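Baltasar Salinas
Sunday, December 27, 2020

Okay, the great cup cupboard cleanout has begun, and I'm going to post my way through it because otherwise I'll sit down on the kitchen floor and never get up again. Settle in, friends, this may take a while!

First count is done. 42 cups and 51 lids. I have no idea how a household ends up with more lids than cups, but here we are (and yes, I checked behind the big stockpot, and under the sink too).

The rule for today is simple. If a lid sits properly on a cup, the pair stays together and goes on the low shelf where little hands can get at it. If it doesn't fit anything, it goes in the box by the door. I've already broken the rule twice for sentimental reasons, both times over the orange ones from our summer in Sorico.

Now the sippy cups, which I'd been putting off. The white lids with the drinking spout all went in one pile and the frosted cups in another, and then it's just try, try, try until something seats. When one finally goes on I feel absurdly proud of myself.
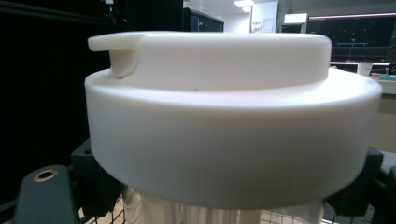 Kosmas Konstantinidis replied that I should look inside the spouts before I keep any of them, as old milk likes to hide up there, and that a thin straw brush and warm soapy water did the trick on all of theirs.

Thank you, Kosmas, that's a good tip and also a slightly horrifying one. I went back through the whole pile with a flashlight. Three went straight in the trash and we won't be discussing them further.

Tally before lunch: 30 cups with a lid that fits, sorted by size, spouts all facing the same way because I couldn't help it. The rest of the cups can live lidless with the picnic things until April.

If anybody nearby is missing a lid, send me the width across the bottom and I'll dig through the box for you. Soup now, then the food containers.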